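Folasade Ekwueme
17/12/2024

Right, a thread on the Bastatbridge Light Railway, because I finally rode the whole line in June and I've been boring my family with it ever since. Narrow gauge, steam, hills, sheep. Everything I like!

1/ It was built to bring slate down from the Ninness quarry to the harbour at Balix. Passengers were an afterthought. For years you sat on a plank behind the slate wagons and paid the guard in coins.

2/ The gauge is a proper oddity. Two feet and a bit, and the "bit" depends on which old drawing you believe. My favourite theory is that the first wagons came second-hand and the track was laid to suit them.

3/ There are 11 miles open now, with 15 bridges, and I hung out of the window for every single one (sorry to the lady opposite, who got a lot of draught).

4/ The tea room at Ninness Top does a cheese scone the size of a fist. I've been trying to copy it at home and I'm getting closer — more mustard than you'd think.

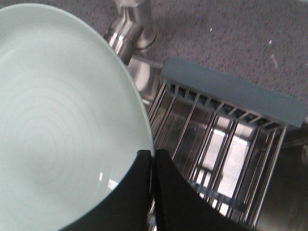
Green plate.

5/ Back to trains. The engine on our run was Sastry, a stubby little tank engine named after the quarry's first engineer. She weighs next to nothing by main line standards and makes a noise like a much bigger machine on the climb out of Balix.

6/ That climb! Three reverse curves in a row, so tight that from the last coach you can look across and see the fireman shovelling. Everybody moves to the left side at once and the whole coach leans a bit.

7/ The line shut when the quarry went over to lorries, and the track sat under brambles until a group of local people bought it for 300 pounds. I've seen a copy of the receipt in the museum and I stood there grinning at it. 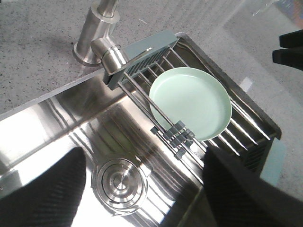

8/ Water is the thing I hadn't thought about before. Sastry has small tanks, so she stops halfway up at a stone tower fed by a spring, and you get time to climb down and watch her fill. I love how plain it all is: a tank, a leather hose, a chain to pull. No more complicated than a stainless steel sink with a drain in it, and it keeps a railway going.

9/ If you go, take the first train up and walk back down to the halfway stop along the old incline. Good boots, it's steep. I met two people doing it in sandals and they were having a terrible time.

10/ Next on my list is the old harbour branch at Balix, which still has rails set in the cobbles. If anyone has photos of it with trains running, please send them — I'd love to see them!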